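Rotevel Chamber Players

The Rotevel Chamber Players are a small string orchestra from the river town of Rotevel, and they have been a happy part of musical life there for longer than many of their listeners can remember. The group began as a quintet, with 5 friends who met in the evenings to read through whatever music they could borrow, and it grew little by little into the full ensemble that audiences know today.

Most of the concerts are given in Zaugg Hall, a cozy old room with 300 seats and a lovely warm sound, though the big spring program in May usually moves over to the Grenmont Theater, which holds 664 and still manages to fill up. The players are especially fond of serenades and dance suites, and they have made 2 recordings, both for the Floda label.

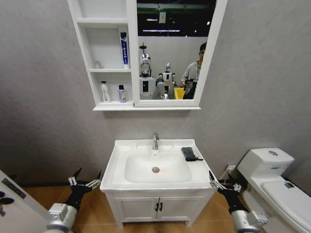
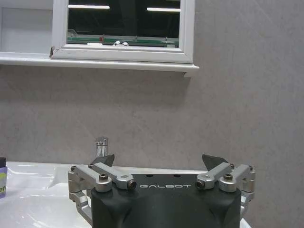 The second of these recordings, a set of folk dances arranged for strings, is the one most people in town seem to have on their shelves, and its slow closing waltz is still played as an encore at nearly every concert (often with a good deal of humming from the back rows!).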